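Notes on the Hat Collection at Curnero

29th September

The second round of example gathering for the Curnero project closed this month, and I would like to set down how the work was organized while the details are fresh. The first round dealt with towels and pillowcases. The present one deals with hats, which were requested by our partners at Buschmann and which have proved a good deal harder to demonstrate well.

The set now holds 1,711 accepted examples. Each is a complete recording of one task carried out under the control of an operator, from the instruction to the moment both arms return to rest. Recordings in which the operator paused for a long time, or in which the instruction and the action did not agree, were set aside. In the first week we set aside 93 of these. Most came from a single instruction that two operators had understood differently, and it was rewritten before the second week began.

Soft hats present a particular difficulty. A towel may be grasped at almost any edge and will hang in much the same way. A bucket hat has a crown that holds some shape and a brim that holds very little, and a hat lifted by one edge will fold over itself — the learning system must then recognize it from an outline it may never have met before. For this reason operators were asked to vary the point of grasp on purpose, and to leave an awkward grasp in the recording if the task could still be completed.
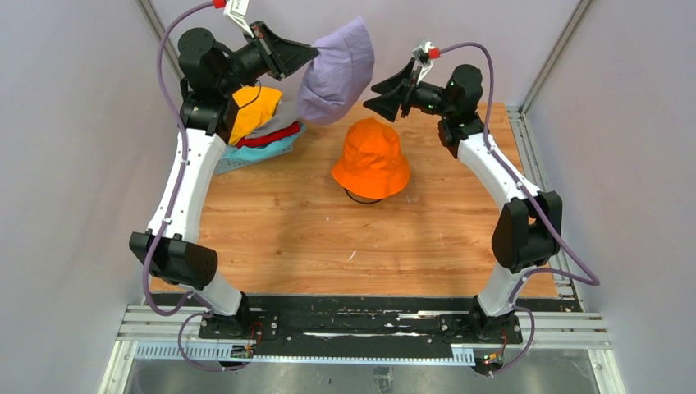 The left arm holds a lavender bucket hat by one edge while an orange one rests on its stand.

Color was the second matter to settle. Instructions name the hat by color, so it was important that no color be tied to one arm or to one part of the table. The schedule rotates through 22 starting layouts, and an operator may not use the same layout twice in succession. Other garments may be left on the table during a hat task. The system will be expected to work on surfaces that have not been cleared, and the examples ought to reflect that.

Sessions are limited to 47 minutes. This figure was inherited from the Pindden work and I saw no cause to change it. Toward the end of a longer session the motions become shorter and more hurried, and a model trained on them will copy the hurry along with everything else.

Labeling continues at Curden, where every recording is read by a second person before it enters the set. A third round, on caps with stiff brims, is planned for December. The written instructions for operators will be revised before then, chiefly the section on when to use both arms.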